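Crafts > Sewing > Quilts & Bedding > How to Wash and Mend a Patchwork Bedspread

How to Wash and Mend a Patchwork Bedspread Without Wrecking It

By Reece Haworth

17 comments | 11 shares

I love a patchwork bedspread more than is reasonable. My first one came from a church sale in Wernport, and it had a torn corner, a coffee stain and a smell like an old suitcase. I've slept under it every winter and it still looks wonderful. If you have one folded up in a closet because you're scared to wash it, get it out today!

Start with the color test. Dampen a white cotton rag, press it on the darkest patch you can find and hold it there while you count to thirty. Do the same with every red, navy and purple in the spread, and do the back too. If the rag stays white, go ahead. If you pick up color, stop and take the spread to a cleaner who handles quilts, or just air it outside in the shade.

Next, mend before you wash. I can't say this loudly enough – a seam with an inch open when it goes into the water can come out with six inches open, and then the batting starts to wander. Go over the whole spread under a good lamp and put a safety pin at every loose spot.

For open seams you want a ladder stitch. Thread a thin needle with cotton thread that matches the darker of the two patches and knot the end. Come up from inside one fold, cross straight over, and run the needle a short way along inside the other fold. Cross back and repeat. Every few stitches, pull gently and watch the gap zip itself shut (this part never gets old). Finish with two tiny stitches on the spot, then run the tail inside the layers and snip it.

Worn patches take a bit more time. Cut a new piece a half inch bigger all the way around than the hole you're covering, press the edges under and pin it on top of the old one. I leave the old fabric underneath for strength. Stitch it down with small, close stitches and don't worry too much about matching. A plain patch among busy prints can look flat, so go for something with a pattern in it, paisley or small flowers or whatever you have in the scrap bag.

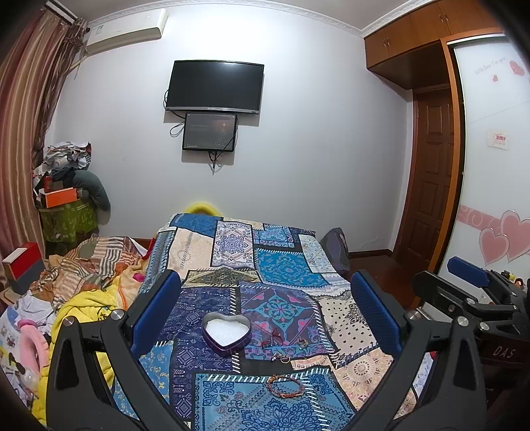
Blues, purples and pinks together, with a heart-shaped tin on top.

Now for the bath. Fill a clean tub with cool water to the depth of your hand, stir in a small capful of mild liquid soap with no bleach or brightener, and lay the spread in accordion folds so you can get at all of it. Press down with flat palms, over and over, for ten minutes. Don't twist and don't scrub! The water may turn a truly shocking shade of brown. Mine looked like gravy.

Drain and press, then refill with cool water and press again. I do at least 3 rinses, and I keep going until there are no more suds. Wet patchwork is very heavy, and lifting it by one edge will pop stitches you didn't know were weak. Slide an old sheet under it and lift the whole bundle with a second person on the other end.

Roll it up in dry towels and kneel on the roll. Then spread it flat on a clean sheet, on the grass or across a drying rack, out of direct sun. Turn it over when the top feels dry. In December I lay mine on the spare room floor with a fan going, and it takes two full days.

Iron only if you must, on the back, at a low setting. Store it rolled in a cotton sheet, and refold it now and then if rolling isn't possible, so the creases don't settle in one place.

Comments

Cyril Mottram
Did the rag test on my aunt's spread and the maroon bled like crazy. So glad I checked first. Airing it on the porch instead.

Tinska
Ladder stitch!! I've been whipstitching mine for years and you can see every single one. Would silk thread work or is it too strong for old cotton?

Reece Haworth
Tinska, I'd stay with cotton. If something has to give, you want it to be the thread and not the patch.

Nwankwo
Mine has 1000 little hexagons and a wool filling. Is the tub still okay for wool?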